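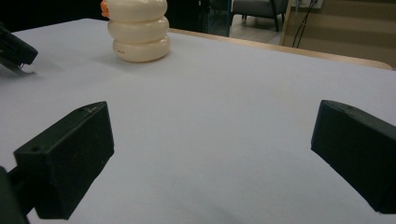

White tabletop, smooth finish.

Home Explore Notifications Messages Lists Profile More
Search posts

Rhonda Gauthier
Monday, November 23, 2020

A short thread on desk height, after a month of measuring mine and a few other people's. All figures are from a tape measure and a spirit level. No apps.

The usual mistake is to set the desk first and the chair second. Do it the other way round. Chair height is fixed by your lower leg: feet flat, thighs level, no pressure behind the knee. Only then look at where your elbows end up.

Elbow height above the floor, seated, arms hanging loose, is the number that matters. The top of the keyboard should sit at that height or slightly under. The desk surface is lower again by the thickness of the keyboard.

Most fixed desks sold for home use are too high for me by this test. My Trerkus is 7 cm over. I worked at it until October with my shoulders up and blamed the mattress.

If the desk won't go down, raise the chair and put something under your feet. A footrest needs to be wide enough to move about on. A ream of paper works for an afternoon and then slides.

Cutting the legs is the other option. Wooden legs only. Measure from the top of each leg, mark all four before cutting any, and take off less than you think. I took 2 cm off a Liapis side table as practice and it still rocks.

Screen height is a separate problem and should be solved separately. Top line of text at eye level or a bit below. Lower if you wear varifocals, otherwise you will tip your head back all day.

Laptops can't meet both conditions at once. The screen is joined to the keyboard. Use a stand and a separate keyboard, or accept short sessions.

On depth: 58 cm is my minimum from front edge to wall with a monitor on a stand. With a clamp arm you can get away with less, but check the thickness of the top and what is underneath it. My Jirnavier has a steel rail exactly where the clamp wants to go.

Surface finish gets less attention than it should. Gloss white under a ceiling light puts a bright patch just below the screen. Matt is easier on the eyes. A plain desk pad also fixes it for very little money.

Someone asked about the Sevus sit-stand frame. I have tried one for an afternoon. It goes low enough, and at 100 cm it had a slight side-to-side wobble when typing – tolerable for me, perhaps not for a heavy typist.

Re-measure if you change shoes, cushion or keyboard. A thick cushion moves every other number in this thread.

Tables for chair height against leg length to follow when I have typed them up.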